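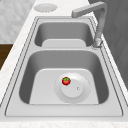 Muminura Sink Station, large basin with one tomato on the drain.

Products > Simulation > Kitchen > Muminura Sink Station

14 shares | 3 comments

Muminura Sink Station, with Rule Book
Item no. 1616
Supplier: Flasard, Dandolthorpe

The Muminura Sink Station is a simulated kitchen workplace for testing robot arms that handle food, dishes and fixed kitchen parts. It is delivered together with a written Rule Book of 33 pages. Many customers buy the station for the scene and only later open the Rule Book. We recommend the opposite order. The scene is easy to load in one afternoon, but results from two laboratories can be compared only if both have followed the same rules from the first run.

What is included

The package contains the double-basin sink with countertop, the faucet, a set of small food items, white plates, and the surrounding floor and walls. Arms and grippers are chosen by the customer. One or two arms can be placed, and each of them must be declared in the run sheet before the test begins. The run sheet is a simple text file and it can be filled by hand.

Rules for the start of a run

Every run starts from a written start state. The operator writes down which items are in the basins, which are on plates and which stand on the counter. If an item is lying on the drain, this has to be written with the word "drain" and not only "basin", as a small round object on a raised part can behave differently from the same object on a flat floor. Please do not move an item by hand to make the grasp easier. If the start state is wrong, the run is closed and a new one is opened under a new number.

The arms have to stay outside the basins until the start signal. A gripper may wait above the rim of the sink, with the fingers open and nothing in them. 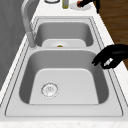
When two arms work at the same time, the Rule Book asks for a separate zone for each of them. The usual division is one arm for the sink and one for the back part of the counter. The zones can overlap at the far basin, and in this region only one arm has permission. Permission is given by the controller and is written in the log with the time when it was given and the time when it was returned. An arm which enters without permission has failed the run, also when there was no contact. Customers have asked us several times to make this rule softer. We have discussed it with our test partner Vidal and we keep it as it is, for the reason that the same habit will be taken later to real equipment, where a person can stand at the counter.

Rules for food and dishes

A food item may be gripped directly from a plate, but the plate should not be pushed over the edge of the counter or of the divider. A dropped item stays where it fell until the end of the run. It is allowed to pick it up again only if the task text says so. Force limits are set by the customer for each item and must be given in newtons. Words such as "soft" or "careful" are not accepted in the run sheet.

Rules for fixed parts

The faucet counts as a fixed part. So do the sink rim, the divider and the wall. Contact with a fixed part is permitted when the task requires it, and in this case the part must be named before the run. Contact which was not named is counted as a collision, even if it was light. For a task with the faucet, the gripper shall first close completely and wait for 2 seconds before any pulling or turning. The log must show this pause.
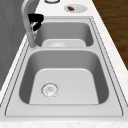

Gripper on the neck of the faucet. For this contact, the faucet must be named in the run sheet.

After the task the gripper opens, moves away from the part and only then returns to its waiting place. It is a frequent mistake to open and move in one command. The fingers can then catch on the tube, and the run is lost in the last moment.

Reporting

A report should give all runs, including the closed ones. If a run is removed from the statistics, the number of the run and the reason must remain in the table. Reports are read at Flasard by Edeltraud Ruppert, who also answers questions on the wording of the rules. She prefers that you send the log together with the question.

Limits of use

The station is not a safety approval. A controller which passes all the rules in simulation still needs its own risk assessment for the real installation, according to the law and the standards valid in your country. The faces of the sink are simple surfaces, and water is not part of this version.

Price and delivery

700 euros for one laboratory, download only. Updates of the Rule Book are free until the end of November. The printed Rule Book can be ordered separately.

Rule Book text last changed 6/3/18.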